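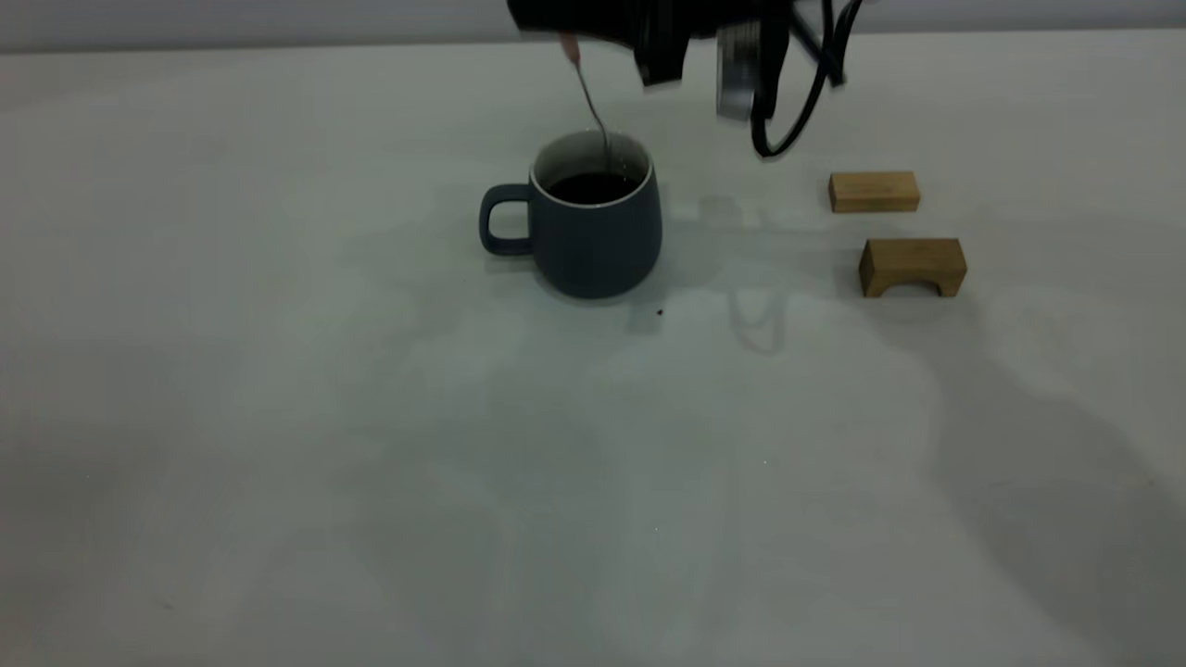

# Monville mug, slate gray

The Monville is the larger of two mugs in the Ornorport tableware range. This page covers the slate gray version: form, glaze, handle and everyday use. The 4 mug colors share one mold, so the dimensions below apply to all of them. Measurements are by Emmett Calloway, text by Mei Kapoor.

**Slate gray, filled, with spoon.** Matte outside, white glaze inside. The spoon is thin metal with a slender handle, and its bowl is below the surface of the drink.

## Form

The body is rounded, narrower toward the rim and wider toward the base. Height is 107 mm. Capacity to the brim is 512 ml, which leaves room for a large coffee and milk. The wide base gives a low center of gravity - useful when a spoon is left standing in the mug.

## Glaze

The outside is dark slate gray with a smooth matte finish. The inside is glazed white, and the white continues up to form a thin line around the rim. Against black coffee the line is easy to see and works as a fill mark. Stop just below it.

Matte glaze picks up gray marks from metal cutlery more readily than gloss. Marks on the outside come off with a damp cloth and a little baking soda. Do not use steel wool.

## Handle

A single loop in the body color, with a rounded rectangular opening. The inside height of the opening is 41 mm, enough for two fingers on most hands. Three fingers fit if they are small. The join at the lower end is thicker than on the earlier Erix mug, where some handles cracked in the dishwasher.

## Spoons

Any ordinary teaspoon reaches the bottom, but a short one can slide under the rim when let go. A longer, slim handle is easier to pick up again and weighs less on the rim. The Nguyen-Tran long spoon is a good match.

## Care

- Dishwasher, top rack or bottom rack.
- Microwave, with the spoon taken out.
- Not for oven or stovetop use.
- Stack no more than two high. The rim is narrower than the base, and a taller stack leans.

Coffee stains on the white interior: fill with warm water and one spoonful of baking soda, leave overnight, rinse.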